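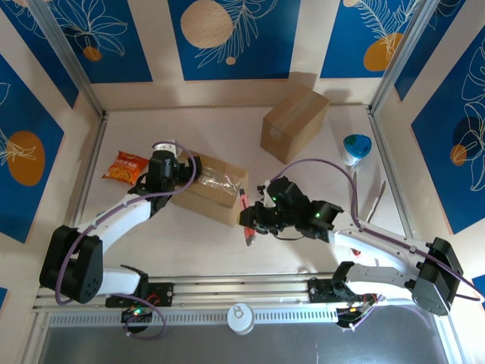 Swap box

A swap box is a closed cardboard box of mixed household goods which is exchanged for another closed box, without either side knowing the full contents in advance. The custom is best known from the river town of Sernska, where it is held each November, and from the neighboring district of Firkton. Similar exchanges exist in other places under names such as "blind box", "lucky parcel" and "winter trade".

Name

The local word for the box is adjei, after the Adjei grocery shop on the lower market street of Sernska. The shop gave its empty cartons to customers free of charge, and people began to speak of "an Adjei" when they meant any carton of medium size. In Firkton the same word is used only for a box that was already exchanged. A box still waiting for exchange is there called "a sleeper".

History

The beginning of the custom is not well documented. The oldest written mention is in the household notebooks of Jadwiga Laskowska, a seamstress, who wrote down what she gave and what she received over 25 winters. Her first entries are short and mostly concern buttons, candles and dry peas. Later she also noted her opinion about the boxes, and some of these remarks are quite sharp. One neighbor is criticized three times for giving chipped cups.

At first the exchange took place between two families who lived on the same staircase. It moved to the covered market when the number of families became too large for the hallways. The market hall was closed for repairs for two seasons, and during this time the exchange was held in the waiting room of the ferry station. Many older residents consider this the best period, because the room was heated.

The historian Ekua Akolgo connects the custom with the end of the river season. Boatmen returned with small goods from several ports and had little cash, so trading in closed boxes was a simple way to divide what they had. Mariama Laryea does not agree with this view. In her study of the Laskowska notebooks she shows that hardly any item in the early boxes came from far away, and she considers the boatmen story a later addition. The question is still open.

Contents

There is no fixed list of contents, but a box is expected to hold something to eat, something to use and something without use. The food must be packed by its maker or sealed at home – open food is refused. Useful things are often thread, soap, string, small tools or stationery. The third group is the widest and includes toys, parts of toys, postcards, figurines and single playing cards.
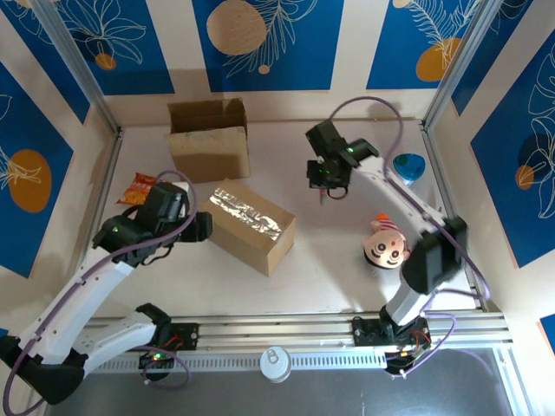 Items that are alive, sharp or heavier than a full kettle are not accepted. Money was permitted in former times, but it led to disputes and was excluded. Books are a special case. In Sernska they are allowed without limit, while in Firkton a box may hold only one book, a rule that was introduced after a teacher emptied his whole library in one evening.

Procedure

The boxes are brought in the morning and receive a number in chalk or pencil. After the noon bell each household draws a paper slip and takes the box with the same number. If someone draws the own box, the slip is returned and drawn again. Boxes may be lifted and shaken before the draw, but they may not be opened in the hall. Most families open them at home after supper, and the youngest person cuts the tape.

It is considered polite to keep the received box for one year and to use it again for the next exchange. Some cartons have been in use for so long that they carry many layers of tape. The town museum owns a carton with 27 numbers on its lid, all but two of them readable.

Participation

In the most recent season for which a count was published, 3466 boxes were exchanged in Sernska. Firkton does not publish a count, but its hall can hold 1000 boxes and families are sometimes sent home.

In culture

The custom appears in the novel Flodlow by Adom Arthur, in which a letter is lost inside a swap box and travels through the town for several winters. Abena Amoah wrote a children's song on the same subject. Its refrain, which imitates the sound of a shaken box, is sung in the hall while people wait for the draw.

See also

Blind auction
Gift exchange
Jumble sale
White elephant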